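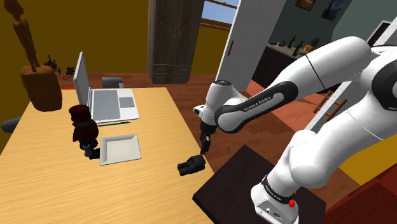 Ticket: Grestlow desk scene pack, gripper closes above small objects
Status: Solved
Product: Flandix simulator, Grestlow furnished room pack
Opened: February
4 min read
9 comments

Original report

We are on the trial license for Flandix and have the Grestlow pack loaded with the Franka arm on the pedestal next to the desk. The task is a plain pick: go down to a small object on the desk, close, lift, and put it on the white plate. We need to decide on the full license soon, so I would like to know if this is our setup or the product.

What happens: the arm reaches the object, the fingers close, and the arm lifts with nothing in it. The object stays on the desk. It is worst with the black angular piece near the right edge of the desk. The pen fails too. The figurine with the red hat mostly works.

No errors in the log. The planner reports success on every run, including the ones where nothing was picked up.

What I tried before opening this:
Restarted the simulator and reloaded the scene. No change.
Slowed the approach to half speed. No change.
Raised the gripper force. No change.
Removed the laptop from the scene in case the planner was avoiding it. No change.

Support reply 1

Thanks for the details. Please send the scene file and the controller config. Also, are you using the object list that came with the pack, or your own?

Customer

Files attached. The object list is the one from the pack. The grasp poses come from Bindale, which we use for all our other scenes.

Support reply 2

We loaded your files and get the same result. With our own grasp poses the black piece is picked up, so the physics side looks fine. With the Bindale poses the fingers stop too high and close above it.

Can you print the tool offset that Bindale exports? It is in the header of the pose file.

Customer

The header has no tool offset, only a scale line. It says 396. In the Nasution scenes we used last year the same line says 400, and those work.

Support reply 3

That helps. Your config reads that line as the desk mesh size and scales the object poses from it. It should be ignored for Grestlow scenes, where the mesh is already at full size. Two things to change:

1. In the scene settings, turn off "scale from pose file."
2. Set the tool frame to the fingertips. Yours is set to the flange, and the old Nasution scenes had a correction for that built in. Grestlow does not.

Reload the scene after both changes. The setting is only read at load time.

Customer

Step 1 alone made no difference I could see. Step 2 fixed the black piece right away. The pen is better but still slips out sometimes.

Support reply 4

The pen is thin, and the default contact settings are too coarse for it. Set the physics rate to 1000 for that task. It will run slower. You can leave the other objects on the default.

Customer

Pen works at the higher rate. Run time is longer but fine for us – we only need the pen in one of the test sets.

Two comments for whoever looks after the product. The planner should not report success when the gripper is empty. It cost us most of the time on this one, as we were looking at the wrong logs. And the page for the Grestlow pack should say that the flange correction from the Nasution scenes is gone. I looked again and it is not mentioned anywhere.

Support reply 5

Both are logged. The planner reports success when the motion finishes and does not check the grasp. There is a separate grasp check you can turn on under task options, off by default in the trial. The note about the tool frame will go on the pack page.

Customer

Grasp check is on now and it does catch the empty lifts. You can close this.

Closed by support.

3 people found this helpful
Share 2

Related tickets
Nasution scenes: arm starts inside the pedestal
Bindale export leaves out tool offset
Grasp check option grayed out after license change
Grestlow pack: slow first load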